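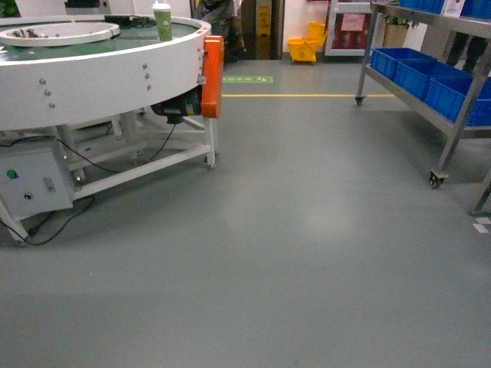 I have worked small parts at Wulico for nine years and I'm tired of hearing the robot question asked as jobs, yes or no. Wrong question, or only half of it. Ask what happens to the hours. A turntable like ours used to be a place where people stood. You loaded, you talked, you put your coffee down on the rim, and there's still a green paper cup sitting on that white rim right now, so old habits hang on. But the standing around is going. Loading went to the arm in March. What's left for us is bins, jams and watching. Mostly watching.

Watching is harder than it sounds. Loading by hand, I did 1577 pieces on a good shift and went home with sore wrists and a clear head. Now the wrists are great. The head, not so much. You wait for a fault, you clear it, you wait agian. 24 stops one night, and every one of them goes on a sheet with my initials, like I'd caused it.

And the teaching. Management calls it training the arm. Toy bricks first, one color then the other, pick, place, over and over, before it gets near a real part. Fine. But who knows how a part should sit? We do. That's skill, and it's being handed over for the same hourly rate. No bump, no new job title. Pay for it. Put the people who teach the thing on a teacher's rate and let them say when it is ready.
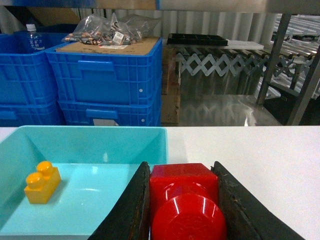

Vandana Ahuja read a draft of this and told me I was being soft on the old days, that her shoulder was finished by forty from loading and she'd give up every chat at the table to have it back. She'd take the watching, she said, if they rotated it every two hours. Fair enough. I'd sign for that too. Rotation, the rate, and initials off the fault sheet. Three things, none of them expensve.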